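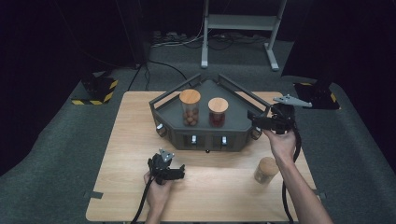

*Jars with wooden lids: two up on the gray tray, the third on the bare table at the right.*

**September 2, 2020. Marum, back room**

Humidity 56 percent at the start, a bit lower after lunch with the window shut. I wrote it down this time. For the July entry I didn't, and the lid notes from then are hard to use.

Jobs for the day were the jar lids, the contents of the jars, and the tabletop. I got through the first two and some of the third.

**Lids**

These are the wooden lids from the Cellton order. The complaint in July was that they stuck. You could get a lid off but the jar came up with it and you needed your other hand to hold the glass down. I had eased the edges with fine paper and put them back in use, and there had been no complaint for a while, but then again the room was drier.

Went through them again this morning. Method same as before: lid on, press until it stops, leave it, lift straight up by the lid alone. If the jar leaves the table, it's too tight. If the lid rattles when you nudge the jar, it's too loose.

- Nut jar (the slightly taller one): fine. Comes off clean. A little resistance at first and then nothing.
- Red jar: still grabs. Jar lifted 2 times when I tried it. Took a very small amount off the edge on the side where the wood was shiny from rubbing, tried again, better. Leaving it for now and I'll try it when the room is damper before taking any more off.
- Third jar: loose if anything. I think this is the lid I did first in July, before I'd worked out how little needed to come off. It will keep dust out. I wouldn't trust it with anything that goes stale.

Don't swap the lids between jars. They look the same and go on the wrong jar without a fight, but each has been eased to its own jar and the results above mean nothing if they get mixed. I've put a pencil mark on the inside face of each one. The marks will need redoing if the lids get washed.

On washing: no soaking. Wipe with a damp cloth, then stand them on edge to dry. Laid flat they dry on one side first and cup. We lost one that way in spring, and Pavliuk had to turn a replacement, which cost more than the jar did. It was a nice lid, to be fair. If we ever reorder I'd ask them for the whole set and have them cut a touch undersize.

**Contents**

Nuts: 300 g went in. That fills the lower part of the jar and leaves a good gap under the lid, and I'd like to keep it at that level. When it was filled higher the nuts rode up against the lid every time the jar was tipped, and bits of skin got into the joint. I suspect that was part of the sticking. Sieved them before they went back, and threw out a few broken ones plus a spoonful of dust.

Red jar: topped up from the bag in the cupboard. It clumps. Shaking doesn't do much, and stirring with a spoon handle does. The bag clip had come off, so the rest of the bag is probably softer than it should be. New clip on. Check it before the next top-up and throw the bag out if it smells of anything.

Third jar: not for refilling yet. I'd like to sort out the lid first.

The labels are still missing. I tried the paper ones again and they curl at the corners within a week. I'd prefer a tag on string around the neck, something you can turn over and write a fill date on. Will cut some from the card in the drawer.

**Where the jars stand**

Having two of them up on the tray works well enough. They're raised off the wood, you can read the level without bending, and the low walls are some comfort when somebody reaches across. What I don't like is how much sliding goes on when a jar is moved between the tray and the table. People drag the glass instead of lifting it. The bottoms of these jars have a slight molding ridge and it will mark soft wood if there's any grit under it.

I ran a fingernail over each base. One has a rough spot. Rubbed it down with wet paper, rinsed it, can't feel it now.

Please lift the jars. Also please don't park one on the right side near the corner when the table is being used for anything else, as it's the spot everyone's sleeve goes through. I do it myself.

**Tabletop**

The finish is Virnlow matte, put on by us, and it has held up better than I expected for something in use every day. No rings from the glass. The color has stayed pale, and the older test board in the same finish is just as pale, so I've stopped worrying about yellowing.

Looked across it with the light coming in low, which shows far more than looking straight down.

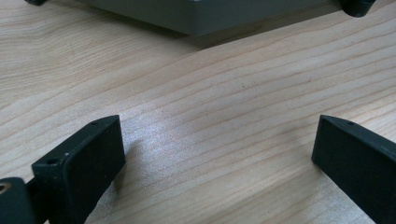 The small dark specks are what I can't settle. They get called dirt, and some of them may be. I went over a patch 25 cm across with a dry cloth first, then a barely damp one. A few came away on the cloth. Most stayed where they were, and the short dark marks that run across the grain didn't change at all. My guess is that those are in the wood itself, or were under the finish before it went on. I checked the off-cut from the same batch, which has never had anything stood on it, and it has a few of the same kind.

So for the time being:

1. Dry cloth at the end of the day, going with the grain.
2. Damp cloth once a week, dried off right away.
3. No scraping at the specks. Somebody has been at one with a blade, and the dull spot it left is easier to see than the speck was.
4. No spray polish. It builds up and the jars skate on it.

I thought about sanding and recoating the patch with the dull spot. Decided against it for now. A patch repair in this finish always shows at the border, and doing the whole top means emptying the room for two days. It can wait until there's more wrong with it than one spot.

Also vacuumed under the table. Crumbs and nut skin get down into the carpet and then get walked back. There were over 56 bits of hard stuff in the pan before I gave up separating them from the fluff, mostly shell, so the sieving should be done over the sink from now on and not in here.

**Left over**

- Red jar lid: retry on a damp day, same method, write the humidity next to the result.
- Third jar lid: ask Pavliuk for a price on one new lid. Send the jar along with it, as the measurements I took last time weren't good enough.
- Card tags and string.
- Check the red bag in the cupboard.
- Order Virnlow if the can is as low as it feels. The lid is stuck on that one too.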